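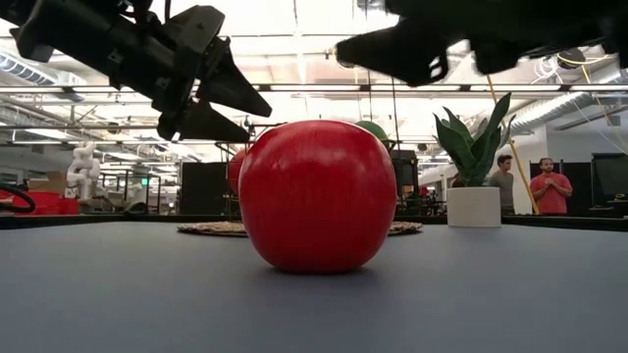
Against the Permanent Fruit

Every December the decorating advice comes around again, and every December it tells me to put a bowl of fake apples on the table. I have a long memory for this sort of thing and a short temper, so I would like to put my objections in writing before the holidays get going.

The argument for artificial fruit is that it saves trouble. You buy it once, you set it out, and it stays red. The Prorwood catalog that lands in my mailbox gives a whole spread to it this year, under the heading "Always in Season." I read that line twice. An apple that is always in season has never been in season at all.

Let me be fair to the apples themselves. The good ones are very shiny. Set one on a woven placemat, all tan and brown, and the color jumps out at you from across the room. I understand why people who arrange tables for a living like them. A real apple has a dull side, a bruise, a patch of yellow where a leaf sat on it in August. You have to turn it around until you find the face you want. The fake has no bad side, and after a day or so I stop seeing it at all, the way you stop hearing a refrigerator.

That is my first complaint. My second is dust. People who sell these things talk as though rotting were the only thing that could happen to an object in a kitchen. Leave a glossy apple out near a stove for a month and run your thumb across the top, down in the dip where the stem would be. Kitchen dust is mostly grease. It doesn't blow off. So now you are washing fruit you can't eat, with dish soap, and drying it with a towel so the water doesn't leave spots. I have done this at my sister's house, with ten of them lined up by the sink, and I did not feel that any trouble was being saved.

My third complaint is the price. A bag of real apples costs me a few dollars, and when I'm tired of looking at them I make a pie. The Sedis set, which a neighbor was kind enough to show me, is $74 for a bowl and its contents. The bowl was nice. I would have bought the bowl.

The placemat, I should say, gets a pass from me. A round woven mat is plain, it keeps a hot dish off the table if it's thick enough, and it looks better after two years than it did in the store. Same with a potted plant at the back of the table, provided it's alive. If it dies, at least you learn something about your windows. What bothers me is the arrangement people keep building out of these parts: real fibers, real leaves, and then in the place of honor, right up front, a fruit that came out of a mold. Why go to the trouble of natural materials and then lose your nerve at the food?

I've been told I am missing the point, and that children like them. They do. A toy apple in a play kitchen is a fine thing and I have no quarrel with it. It gets chewed, thrown, served to bears. That apple works for a living. The one I object to sits on the grown-ups' table with a guest's hand reaching toward it, and then the guest feels foolish and laughs and puts it back. I have been that guest. The apple was from Zokberg and the hostess told me so, as if the brand would help.

There's also the matter of size. Decorative apples tend to run big, bigger than what I can find at the store, and a big one set at the front of a table will hide whatever you put behind it. The second apple might as well have stayed in the box. Stores get around this by selling you more of them, plus something round and green for contrast.

A reader of my last column, the one on napkin rings, wrote to ask what she should put out instead. Put out apples. Buy the ones you like to eat. Leave the mat bare the rest of the time, so there's somewhere to set the mail.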